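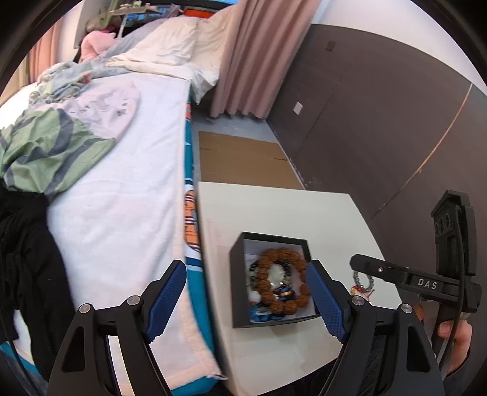

Search this site Go

What the Beads Are Supposed to Do

Ottilie Prantl sold lucky jewelry for four years and does not believe a word of what was printed on the tags. I wanted to know how much of it she believed when she started.

"Maybe a third," she says. "I thought a stone could calm you down if you held it. I still think that. I also think a potato could calm you down if you held it."

She is 39 and now does the books for a plumbing supply company, a change she describes as restful. The shop was called Undel. It carried bracelets, pendants, phone charms and small carved things on cords, and each one came with a card that said what it was for. Money, sleep, exams, a safe trip. I asked who decided which was which.

"The wholesaler had a sheet. Then one July the sheet changed and the green beads went from health to money. Same beads. We had a drawer full of the old cards, so for a while it depended which drawer you got."

Did anyone complain? She thinks about it for longer than I expected. One man did, she says, but his complaint was that the elastic had snapped.

I should say that I came to this with my mind mostly made up. My aunt wore a string of something against arthritis for years and had arthritis the whole time. Still, I went to see a believer as well. Géza Vida makes bead bracelets in his apartment and sells them at a Wednesday market under the name Gollenness. He was friendly and gave me coffee. He told me that different materials "hold on to different things," and when I asked what things, he said it was hard to put in plain words. I said I had time.

"You want me to say energy so you can write it down and laugh," he said, and he had me there. "I tell people, wear it a month. If you feel nothing, give it to your sister."

A month is a long time to pay attention to your own wrist. Anyone who does it will notice some good days.

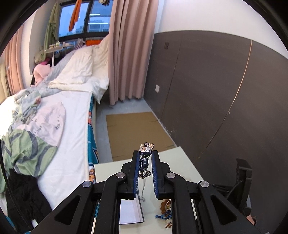

Prices are where I lose patience. Vida's are modest. Prantl remembers Undel asking $200 for a bracelet that cost the shop a small part of that, with a certificate in the box. The certificate was signed by a Dr. Koller. She never met him and once asked the owner what he was a doctor of. "He told me to go unpack the incense."

What bothers her more is the customers who came in scared. A woman before surgery, a father whose son had stopped calling. "They didn't want to hear it was a nice piece of jewelry. I'd say it anyway, sometimes. Then they'd go ask the other girl."

She kept two bracelets when she left. One is in her car and the other is somewhere in the kitchen. I asked what the one in the car is for.

"The card said travel," she says. "I got rear-ended in it twice."

She hasn't taken it out of the car.

Questions or corrections: use the contact form | Copyright, all rights reserved | Back to top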